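April, shoe bench notebook

Carried on with the midsole wear check on the marathon trainers. Six pairs in this batch, all returned by the club runners after their spring build-up. Each pair came in with a mileage card, though two of the cards were filled in with the same pen in what looks like one sitting, so I trust those less.

Method as before. Shoe sits upright on the plate, heel load on for 60 seconds, off, wait, then read the heel height against the unworn pair. Forefoot the same way. I did the left shoes first this time and the right shoes after lunch. The room had warmed up by then and I should have noted the temperature and didn't. Will repeat the rights tomorrow morning.

The Pirklow pair is the worst of the lot at the heel. The runner is Lama Nimri, who told us she was landing harder on the left from mile 18 of her long runs, and the left heel has taken a clear set on the outer side. The right one is close to new. She is racing in a fresh pair of the same model, so I have asked her to bring those in afterward with no washing and no airing on the radiator.

Visser pair: even wear, nothing to report. The outsole is lifting at the toe on one shoe. Glued it back and marked it with tape so it doesn't get counted as a foam problem.

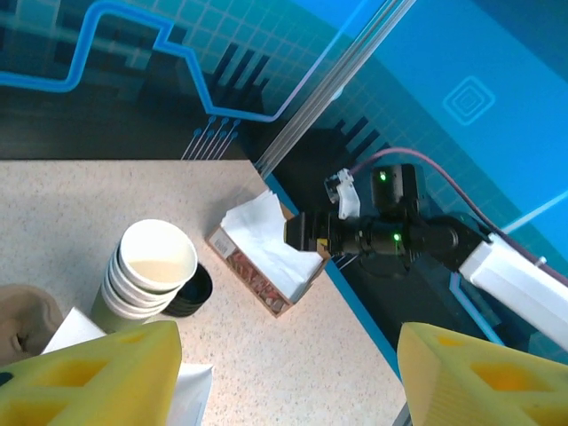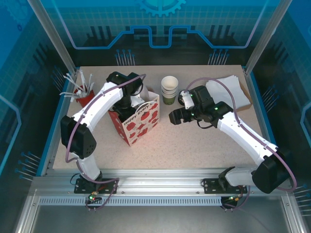
Foam notes next. The Ideo midsole recovers slower than the others after the load comes off, and the reading keeps creeping for several minutes. If I read it too soon it looks like damage when it is only slow. Shape plays a part too, and I'd like to cut some test blocks with hollows in them, along the lines of the pockets in the yellow foam fingers, and compare those with solid blocks of the same height. A hollow block should give more under the same load, but I want to know if it also comes back more slowly over a full race distance. Zirnari have offered offcuts. Need to ask them for one density only, or the comparison is no use.

Cycle counter on the heel rig stopped at 1716 during the first long test. The belt had slipped. Tightened it, ran it by hand for a few turns, then restarted from zero with a different shoe. The stopped run is struck out in the sheet, please don't use it.

To do:
Repeat right shoes, morning, note temperature.
New belt for the heel rig, and a spare.
Chase the missing mileage card for pair 4.
Ask Lama for her finish time and how the last 9 miles felt, while she still remembers.
Wipe down the plate, there is chalk on it again.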